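Ticket 1.000: Tischroboter Pausenraum, Abräumen und Müll
Standort: Dukmont, Halle 2
Status: offen
Priorität: niedrig (von Fostell gesetzt, ich hatte »mittel« eingetragen)
Gemeldet von: Souad Kamel
Zuständig: Zhenhua Dai, Trukuvano

Eintrag 1, Souad Kamel

Seit der Umstellung im Juni soll der Arm die Tische abräumen und den Abfall in den Eimer legen. Uns wurde gesagt, der Spätdienst spare damit 20 Minuten pro Schicht. Davon merkt hier keiner etwas. Onni Laitinen steht jetzt eben daneben und passt auf, statt selbst zu wischen. Laut Protokoll hatten wir 52 Abbrüche, fast alle bei Flaschen oder Tüten. Bitte nicht wieder mit »Gerät neu starten« antworten, das haben wir hinter uns.

Eintrag 2, Zhenhua Dai

Danke für die Meldung. Bitte prüfen: Liegt die Flasche frei? Ist sie zerdrückt? In der Freigabe steht »formstabile Behälter«. Ist die Greifkraft noch auf Werkseinstellung?

Eintrag 3, Souad Kamel

Freigabe gelesen. Ich möchte den Betrieb sehen, in dem leere Wasserflaschen formstabil in den Müll kommen. Bei uns drückt jeder seine Flasche zusammen, das stand früher sogar auf dem Zettel an der Tür. Greifkraft ist unverändert.

Test 1: leere Flasche, zerdrückt, quer auf dem Tisch

Tisch freigeräumt bis auf die Flasche, die stehen bleiben darf, Eimer links. Start über das Bedienfeld. Der Arm fährt von oben an, die Finger stehen etwa auf Höhe des Etiketts.
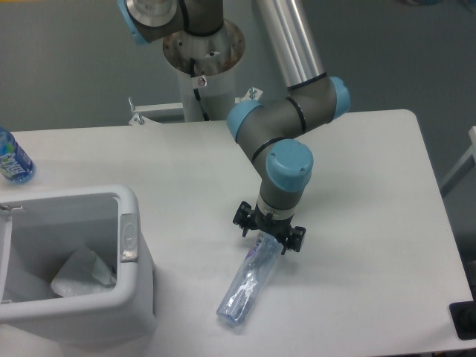

Test 2: Tüte

Selber Aufbau, Greifkraft gesenkt, wie von Trukuvano am Telefon empfohlen. Onni hat die Zeiten notiert, Vilho Vainio am Not-Halt. Die dünne Tüte ist laut Handbuch der schwierigste Fall. Sie hängt an den Fingerspitzen und kommt mit dem unteren Rand fast bis auf die Tischplatte, rechts neben dem Eimer. Für die Bahnplanung zählt offenbar nur der Greifer und nicht das, was unten dranhängt. Im Eimer liegt schon Abfall, die Flasche mit dem blauen Deckel liegt noch auf dem Tisch.

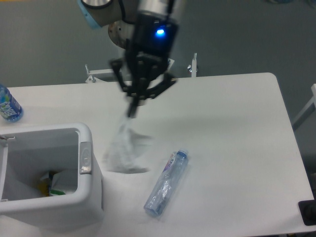
Eintrag 4, Zhenhua Dai

Die Beobachtung zur Bahnplanung gebe ich weiter. Vorschlag für den Übergang: Hubhöhe über dem Eimerrand im Menü »Ablage« um eine Stufe erhöhen und danach die Eimerposition neu anlernen. Unser Zielwert für weiche Teile liegt bei 91 Prozent.

Eintrag 5, Souad Kamel

Hubhöhe ist umgestellt, Position neu angelernt. 91 Prozent wovon? Wenn jemand danebensteht und den Rest aufhebt, kommen wir auch auf hundert. Mir fehlt eine Angabe, wie viel Zeit das Danebenstehen kostet. In der Auswertung von Fostell gibt es dafür keine Spalte.

Eintrag 6, Joni Suominen, Schichtleitung

Zur Klarstellung, weil es im Team herumgeht: Der Abräumdienst ist nicht gestrichen. Er heißt im Plan jetzt »Aufsicht Tischroboter« und bleibt vorerst bei Onni und Vilho. Eine Schulung gab es für beide, eine neue Eingruppierung bisher nicht. Ich habe nachgefragt und warte.

Eintrag 7, Souad Kamel, Jul 11, 2026

Offene Punkte für Trukuvano: Freigabe für zerdrückte Flaschen, hängende Teile in der Bahnplanung, Rohdaten zu den 91 Prozent. Bis dahin läuft das Gerät nur, wenn zwei Leute auf Schicht sind. Ticket bitte nicht automatisch schließen.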